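4/19/20

My plan for the spring was to learn some Czech before visiting my cousins in August. The trip is off for now, but the workbook had already been paid for, so the learning continues.

I bought the Matoušek course, which comes in two volumes and promises 3,069 words. I have 8 of them. One is the word for ice cream, and I knew that going in.

My tutor is Rostislav Vaněk, who teaches over video from his kitchen and has the patience of a man paid by the hour. Last week we spent most of a lesson on ř. He says it's a rolled r and a zh at the same time. I say it's a noise the car makes before you call someone. He had me repeat his friend Bořivoj Skála's name until my dog left the room – and she sits through thunderstorms.

Then there are the cases. There are seven, and every noun changes its ending depending on what you're doing to it, with it, or near it. I asked which one I could skip. Rostislav thought it over politely and said the vocative, if I never planned to call anyone by name. Given the Bořivoj situation, I'm considering it.

My flashcards are all over the house by now. I do them at breakfast, on the stairs, and again after supper, when I say the names of fruit out loud and get the gender wrong on most of them. Jablko is neuter. I had it down as feminine for a week, with real confidence.
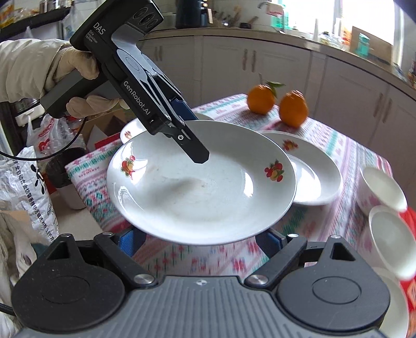 ## What I'm trying next

Children's radio plays, volume two of Matoušek (unopened), and a promise to Rostislav that I'll write him one full paragraph without looking anything up. It will be about ice cream.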